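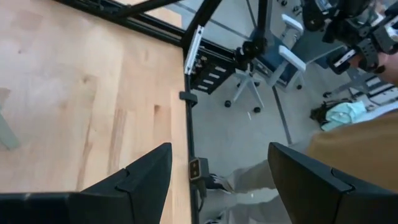 Cell equipment, second bench: planning gallery

Notes for the July purchase round, collected by Adebayo Ogundipe for the Hollon shop. The first bench was bought piecemeal over 11 months and the paperwork shows it. The second is being budgeted as one package, with the arms, the frame, the sensing and the furniture on the same sheet. The notes follow the order of the sheet. Part numbers are in the order file and are not repeated.

Work surface

Light wood top, butcher-block grain. Landley quoted a steel top with a tapped hole grid at a little under three times the price. Fixtures on this bench change weekly and are screwed or clamped wherever they fit, so wood stays on the list. Budget one replacement top per bench. Oil is charged to consumables.

Frame

Black aluminum extrusion along the table edge, with a further bar rising from the corner. Extrusion is ordered cut to length. Cutting in-house was tried on the first bench and the ends were not square enough for the corner joints. Order 2 spare lengths of the longest member and a full bag of slot nuts. Slot nuts are the item most often missing on assembly day.

Fingers

Molded, matte black, tapered to a pointed tip. Treat fingers as a wear part and keep them off the capital line. Fredy Villca has asked for a second profile with a flatter tip for sheet goods. The request is approved in principle, pending a price from Nassar for short runs. The existing profile remains standard until then.

Brackets and mounts

White plastic bracket with rectangular slots, near the top of the rail, carrying a black vented housing. The articulated mount with the knobs is beside it. Articulated mounts are convenient during setup and drift afterward. The sheet carries one per bench for setup use, with fixed brackets for everything that has to hold position between calibrations. Plastic brackets are acceptable for light loads only.

Sensor module

Small rectangular unit on the outer side of the rail, two round openings on the face, cable hanging beneath. Cable management was omitted from the first budget altogether. It now has its own line: clips, sleeve, strain relief at every module. Hadiza Mohammed's estimate for the line is $500 for the bench, labor excluded.

Clamps

One small black clamp on the rail in this view. Clamps migrate between benches and are never returned, so they are bought by the box and expensed. No further control is proposed.

Second arm

Black segments, white labels, gripper with the jaws pointing down and to the left. The two-arm layout is the main cost driver on the sheet. Modupe Igwe ran the comparison against a single longer-reach arm from Zornthorpe. The longer arm is cheaper to buy, but needs a heavier base and a larger clear area, and the saving is gone once floor work is included. Two arms of the present size are recommended. Both should be ordered at the same time, with the same firmware revision stated on the order.

Floor and access

Light gray floor with thin dark seams. Office chair on casters near the table, bag and light blue garment on the floor farther out, one person standing at the side of the table. The floor plan submitted with the first bench had no allowance for seating or personal items. The revised plan adds a standing zone on the open side and a row of hooks and shelves on the wall. Seating is carried under furniture – check that it has not been entered twice.

Remaining lines

Shipping, including the long-package surcharge on extrusion: $674. Spares are held in the locked cabinet and signed out. Training time for new operators is budgeted by the hour and sits with the department. Olumide Anozie has the current rate.

Lead times are the open question. The arms set the schedule, and the frame should be standing before they arrive – the crates take up most of the bay and cannot be opened in the corridor. Nassar has been asked for a delivery window in writing. Landley has the top in stock.

Corrections to the sheet go to Adebayo. Anything received after the order is released moves to the next round.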